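The Basket Rim Problem

Why woven containers fail where they do, and what a small workshop in Tesdale learned by breaking 490 of them

Print this article | E-mail this article

A woven basket rarely fails in the middle. The base sags, the sides lean, the color fades, but when a basket is finally thrown out the cause is usually within an inch of the top edge. The wrapping lets go, a stake snaps where it bends over, and the border opens up like a bad seam.

Sabina Pramanik has spent most of her working life looking at that inch. She trained as a materials engineer, worked for eight years on cable sheathing, and now runs the test bench at Plitska, a weaving workshop in Tesdale that makes storage baskets for retail and repairs older ones for anyone who brings them in. Last winter the bench finished a series of load tests on 490 baskets in willow, rattan, paper cord and extruded plastic strand. The results have changed how the workshop builds a rim.

The basic structure is simple. Vertical members, called stakes, rise from the base. Horizontal members, called weavers, pass in front of and behind the stakes. Friction between the two holds the wall together, and the friction depends on tension. A tight wall grips itself. At the top there is no further row to press down on the last one, so something else has to supply the pressure. That is the job of the border.
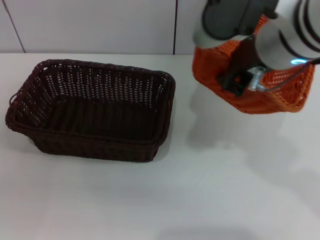 Borders fall into two groups. In a folded border, the stakes themselves are bent over and woven into one another until they run out. In a wrapped border, the stakes are trimmed level, a rod or bundle of strands is laid along the top, and a binder is wound around the whole assembly. Folded borders need stakes long enough to spare and flexible enough to bend through a right angle. Wrapped borders accept shorter and stiffer stock, and they can be put on by a less experienced weaver.

Plitska made mostly wrapped borders before the tests began. "They look neat and they are quick," Pramanik says. "The question was how long they stay neat."

The bench is a steel table with a motor-driven hook that lifts a loaded basket by one side of the rim, holds it for two seconds and lowers it again. Each basket carried the same load. The count ran until the border moved by more than an eighth of an inch at any point, which the bench treats as failure even though most households would go on using the basket for months afterward.

The best wrapped willow border lasted 3,259 lifts. The worst, from the same batch and by the same weaver, lasted fewer than a hundred. Folded borders gave lower peaks but much less scatter. For a workshop that sells in quantity, scatter is the more expensive fault.

Chiến Lã, who did the sectioning work, cut failed rims at 16 points each and mounted the slices in resin. The slices showed that strength followed the contact between the binder and the rod beneath it. Where the binder had been wound damp and had dried in place, it had shrunk onto the rod and left almost no gap. Where it had been wound close to dry, it bridged from high spot to high spot. Under repeated lifting the bridges flexed and the binder wore through from the inside, where a buyer could not see it.

Paper cord behaved differently. It does not shrink much on drying, but it compresses, and a cord border loses tension slowly over its first weeks. Rewrapping after a rest of ten days recovered most of the loss. Plastic strand neither shrank nor compressed. Its borders held or slipped according to how the tail of the binder was locked, and very little else mattered. 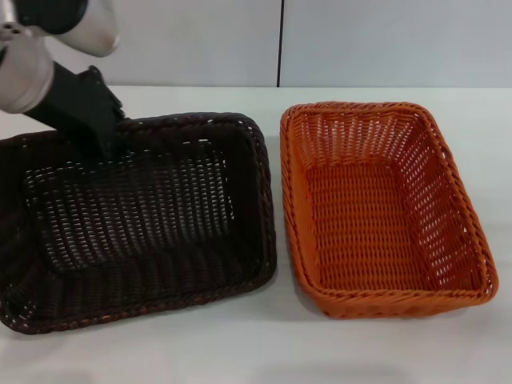
Openwork adds a further complication. Many buyers prefer a wall with gaps in it, for ventilation or for looks, and gaps mean fewer crossings. Fewer crossings mean less friction, so more of the lifting load travels up the stakes and into the border. In the Tesdale tests, baskets with an open band directly under the rim failed sooner than closed-wall baskets of the same size. Moving the open band down by three rows restored nearly all of the difference.

Panagiotis Kos, who designs the retail line, was not pleased with that finding. The open band under the rim had been a feature of the line from the start, and fingers tend to go there when a basket has no handles. His compromise keeps the band but adds a second rod inside the wall, at the level of the lowest gap. It costs four minutes of labor per basket.

Shape matters less than expected. Long rectangular baskets concentrate wear at the corners, where the binder fans out on the outside of the curve and bunches on the inside. A corner radius of two inches or more brought the wear down to the level of the straight sides. Tighter corners did not respond to any change in wrapping that the bench tried.

The repair trade sees the same pattern from the other end. Ognjen Trajkovski, who restores baskets at Kurkico, a two-bench repair shop across the river, keeps a tally of incoming damage. Borders come first, then handles, then bases. He soaks the top three rows before removing any binder and replaces the rod whenever it shows a flat spot. Baskets from the old Jurić works, long closed, are the ones he likes to open up, as their rods were scarfed over a full hand's width and the joints are hard to find.

Plitska now winds all willow binder damp and logs the moisture content before each batch. A second series, on handled baskets, starts in January. Pramanik has asked for a stiffer hook.

Contact the editors | Copyright, all rights reserved | Back to top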